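Trakodside Obst und Tüten – Liesmich zur Sammlung

Stand: 27. Juni 2021

Willkommen! In dieser Sammlung geht es um Einkäufe, die auf einem Tisch liegen und weggeräumt werden wollen: Kunstobst, dünne Plastiktüten und das, was sonst noch herumliegt, wenn man nach Hause kommt und erst mal alles abstellt. Ich finde das Thema seit Jahren großartig – eine zerknüllte Tüte sieht nie zweimal gleich aus, und ein Haufen Obst ist jedes Mal ein neues kleines Rätsel.

Inhalt

Die Sammlung umfasst 854 Aufnahmen in 14 Ordnern. Ein Ordner entspricht einem Tischaufbau, die Bilder darin sind fortlaufend nummeriert. Zu 166 Aufnahmen gibt es zusätzlich eine handgeschriebene Notiz in notizen.csv (Trennzeichen Semikolon, UTF-8, bitte nicht mit der Voreinstellung der Tabellenkalkulation öffnen, sonst sind die Umlaute hin).

Spalten in notizen.csv:
ordner – Name des Tischaufbaus
bild – laufende Nummer im Ordner
obst – Sorten, soweit erkennbar
tuete – Farbe und Zustand, z. B. glatt, gefaltet, zerknüllt
sonstiges – alles, was weder Obst noch Tüte ist

Die Gegenstände

Beim Obst haben wir bewusst bunt gemischt. Birnen und Pfirsiche sind dabei, und mein Liebling ist die Drachenfrucht, die mit ihrer Farbe aus jedem Haufen herausleuchtet! Bei Stücken, deren Sorte sich nicht sicher bestimmen lässt, steht in der Spalte obst nur die Farbe. Das ist Absicht, bitte nicht nachträglich raten.

Die Tüten sind der eigentliche Spaß. Durchscheinende Folie lässt sich schwer beschreiben, sie glänzt, knickt, und der Aufdruck verschwindet halb in den Falten. Unter tuete notieren wir deshalb den Zustand im Moment der Aufnahme und lassen Aufschriften weg.

Unter sonstiges findet sich vor allem Werkzeug. Ein Schraubendreher neben dem Obst gehört zum Alltag auf so einem Tisch und bekommt hier genauso seine Zeile wie die Birne.

Hintergrund

Die Tapete mit den großen Blättern heißt bei uns intern Lamton und steht unter diesem Namen auch in der Datei aufbau.txt. Wer Obst nach Farbe vom Hintergrund trennen möchte, sollte die braunen Beeren im Muster im Auge behalten – die werden von einfachen Farbfiltern gern als Früchte gezählt.
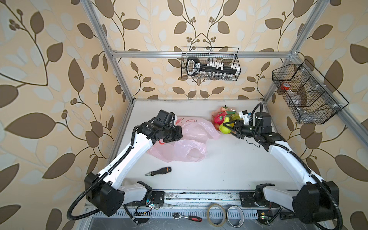

Kann man das Kunstobst feucht abwischen?
Lauwarmes Wasser mit einem Tropfen Spülmittel reicht völlig, danach mit einem weichen Tuch trocknen und nicht auf die Heizung legen.

Bekannte Lücken

In Ordner 13 fehlen die Notizen noch ganz. Netze und Papiertüten kommen bisher nicht vor, beides ist für November geplant. Ergänzungen zu notizen.csv sind sehr willkommen, am liebsten ordnerweise und mit den vorhandenen Spaltennamen.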